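Home – Threads – Topics – About – Log in

2 min read

Aldana Durán

1/ People ask me every month if a machine can tidy a kitchen counter yet. My short answer is: a clean counter, yes, sometimes. Your counter, no.

2/ I work at Isuletti, a small shop that repairs and packs household goods. We tested a packing arm from Femeck in February. It did 300 boxes before lunch. All the boxes had the same size.

3/ Then we gave it the returns bin – cables, remotes, old phones, one shoe. It stopped after 14 items and waited for a human. The human was me.

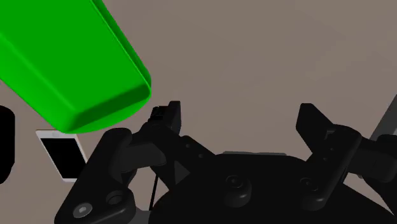
4/ Picking one thing from a surface where other things stand close to it is still the difficult part of tidying. My colleagues believe the hard object is the heavy one. I believe it is the flat one. Take a phone lying on a plain table, like in this simulated view, with a big green thing hanging right over one end of it. The two fingers are open and there is nothing between them. A person would slide the phone out with one fingertip and not think about it. The gripper needs to know how thick the phone is, how near the green thing is, and from which side to come.

5/ In simulation you can try this 2000 times in a night and break nothing. I like that very much. But the table in simulation has no crumbs, and my table has many.

6/ For the shop floor I am more hopeful. We can change the shop to help the machine: same trays, same light, same place for everything. At home I do not want to live like a tray.

7/ If you want to buy something now, buy a machine for one chore. Floors are good. Dishes are good if you load them yourself. Folding shirts – please wait.

8/ I will write again when we try the returns bin with the new fingers.

Comments (3)

Oriana Ojeda: We had the same problem with thin things at Naylor. We put a soft mat under them and it became easier to get a grip on the edge.

sitholm_fan: My floor machine still eats socks, so I would not say floors are good.

Aldana Durán: @Oriana Ojeda Thank you, what thickness is the mat? I will ask for one.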